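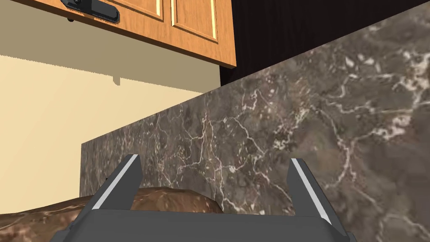

Week 4. Sound and off-screen space in the chamber drama

A chamber drama is a film that stays in one place, or in very few places, with a small number of characters. Many students think that such a film is only a theatre play with a camera in front of it. In this lecture I want to show why I do not agree with this opinion. The camera decides every moment which part of the room we may see, and the sound tells us about the rest. A kitchen is a good place to study it. Put one plain thing low in the shot, as the brown, glossy thing like a loaf of bread lies here before the marble backsplash, and let a door close somewhere behind the camera. The spectator looks at the food but thinks about the door. On the stage this is more difficult, for the door is usually in front of us too.

Terms for this week

On-screen sound: the source is visible in the shot.
Off-screen sound: the source belongs to the story but we do not see it at this moment.
Non-diegetic sound: the characters cannot hear it (music, in most cases, or a narrator).
Sound bridge: the sound of the next scene begins before the picture changes, or the sound of the old scene continues after it.

Please do not mix the second and the third. In last year's essays this was the most common mistake. A radio in the next room is off-screen, but it is diegetic. If the same song becomes louder and fuller and goes on over a cut to the street, it has changed its status, and you should write in your essay where exactly this happens.

The film for this week: The Skutevach House

You have seen the first reel in the seminar. The film runs for 84 minutes and has 4 speaking parts. The family Triantafyllou has sold the house, and during one evening the old mother, her two sons and the buyer, Custis, wait for a lawyer who does not come. The plot is very thin, and I think this is done on purpose. What we follow is who is in which room, and who can hear whom.

Look first at the dinner. The director does not use the usual shot and reverse shot. When Custis speaks about the price, we stay on the mother's face, and we hear his knife on the plate. We do not see him until he has finished. The effect is that he seems to have power over the room before he has done anything in it. In the second dinner the method is turned round: now she speaks and we look at him, and the knife is silent. 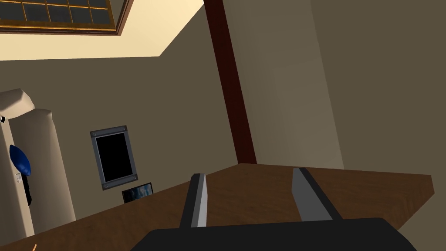

The position of the table is important as well. In the first half the camera stays on the window side, so the corridor is always behind the guests. After the quarrel it moves to the other side and the corridor is lost for us. From then on, all the steps we hear come from a place we cannot check. The younger son leaves the house during this part, but many spectators do not notice it, and they believe the steps are his.

The dog Fino is never seen at all. It barks 8 times in the film. Write down when, and who is speaking just before. You will find that the barking is connected with one character only, and in my view it works nearly as a musical motif.

A note about silence

Silence in a sound film is not an empty track. In the scene on the stairs you can still hear a clock and some wind. When the clock is taken away, a little before the mother opens the letter, most people feel that something is wrong but cannot name it. Please listen to this scene with headphones.

For the seminar

Choose one scene that is shorter than five minutes. Make a table with the shots on the left and the sounds on the right, and mark every sound that has no visible source. Then write one page on what these sounds make us expect.

The film can be borrowed from the media library under the number 2643. There is one copy, so bring it back the next morning before nine. Reading for the next lecture: the chapter on depth and staging in the course reader, without the appendix.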